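Gripper news from the bench

Those of you who came to the March meet-up will remember me grumbling about fingers. Not mine, the robot's! We'd been running the same pair of flat metal-backed fingers on everything since the arms arrived, and they were fine for blocks and cups and completely hopeless for anything thin. So I've spent the past few weeks (evenings mostly, sorry to whoever wanted the bench) trying two sets against each other, and I promised I'd write it up for the newsletter once I had something worth saying.

Set one is from Dorkenus, which we already had in the drawer. Wide pads, quite stiff, very easy to fit. Set two came from Brunine and has narrower tips with a bit of give in them, so they curl slightly when they meet something hard. I liked them straight away, which made me suspicious of myself, so I asked Phong Lương to swap the fingers for me on some evenings and do the scoring while I only ran the arm. Phong is much stricter than I am. If a piece was dropped halfway to the tray, I'd have called it a near thing and Phong wrote down a miss.

The test I settled on was picking small clear plastic pieces out of a bowl. It sounds dull and it is, but it's a lovely way to find out what a gripper can't do. The pieces slide over each other, they hide in the curve at the bottom, and they catch the light so that any camera gets a headache looking at them. I did 40 picks with each set, always going in from straight above, with the bowl topped up and given a shake between every batch of 20.

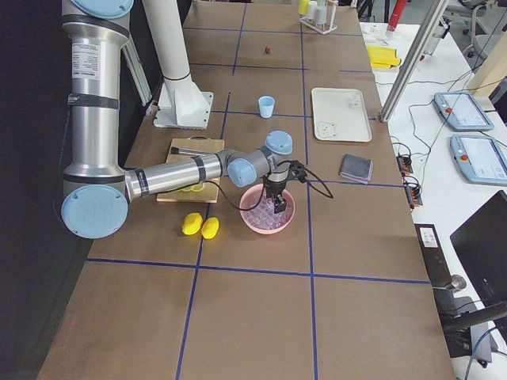 Do softer fingertips need more closing force than stiff ones?
They usually need a little less, as the tip bends to fit the thing it's holding and more of the surface does the work. Start low and go up in small steps until the piece stops slipping.

That was the thing I got wrong at the start, by the way. I'd carried over the force setting from the Dorkenus pads and the Brunine tips folded in on themselves like wet cardboard. Once I'd turned it down they behaved beautifully, and I had to throw away a whole evening's scores and begin again (Phong insisted, and was right, and has mentioned it since).

So, how did they get on? The wide pads missed 16 of their 40. Nearly all of those were near the side of the bowl, where one finger touched the wall before the other had got hold of anything. The narrow tips missed only two, and one of those was me starting the run before I'd saved the new height. I was expecting a difference but I wasn't expecting that much of one!

Before everyone rushes off to change over, a few grumbles. The narrow tips are poor at anything tall. They'll hold a cup but it swings, and if you move quickly it swings a lot. They also pick up dust and go slippery, so wipe them before a long run. And they're fiddly to fit, with tiny screws that roll under the table the moment you look away. The Dorkenus pads go on in no time and I'd still choose them for cups, blocks and folded cloth.

Cables, while I'm on the subject. If you let the gripper lead hang too short it tugs when the wrist turns, and you get a tiny twist just as the fingers close. I lost ages to this and blamed the software. Leave a generous loop and watch it through one slow cycle before you speed up.

I've saved both set-ups on the controller under Yap (wide) and Nadorer (narrow), so you can load whichever you need without typing all the heights in again. Please don't save over them! Make a copy and put your initials on the end.

Next I want to try the same test with the camera choosing the pick point, where so far I've been teaching every one by hand. Clear pieces may be a cruel place to start, so we might begin with something brightly coloured and work up to them. If you fancy helping, I'm usually at the bench from half past six, and the spare tips are in the top drawer with the small screwdrivers.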